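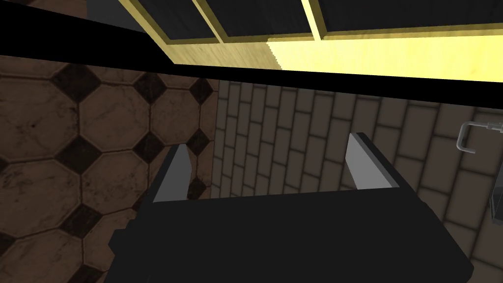 May 17, 2023

Dye bench, second round on the walnut hulls. I've been soaking the batch Danylo brought back from Drornedden in November (dried, then forgotten behind the mordant jars) and wow, they still have plenty in them! The pot went a deep coffee color overnight. Strained it through the old muslin, got 376 g of wet sludge out and kept it for a third soak – probably pale, but I hate throwing it away.

Fiber this time: the Girkero wool, 632 g in skeins, scoured yesterday. Half with alum, half with nothing at all. Hok-lam thinks the alum is a waste on walnut and I half agree, but I want both side by side before I stop buying it.

Brought the bath up slowly. Held it under a simmer for 2 hours, lid on, turning the skeins whenever I remembered. One tie came loose and that skein is now a bird's nest, so whoever winds it next, sorry. Use figure-eight ties, please, and not tight ones – the last lot had white bands under every knot. 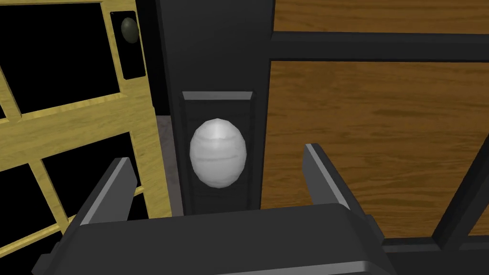

Left everything in to cool. The alum skeins look a bit warmer and more golden when I lift them, though that could be the window. Will judge after rinsing.

Also tried a splash of the iron water from jar 17 on a scrap. Went nearly gray in a minute, lovely, a little harsh to the touch. Yichen wants that shade for the Pangilinan blankets, so I need to find out how weak I can make it.

To do: rinse, dry in the shade, label (!!), ask Rostyslav if he still has the good scale.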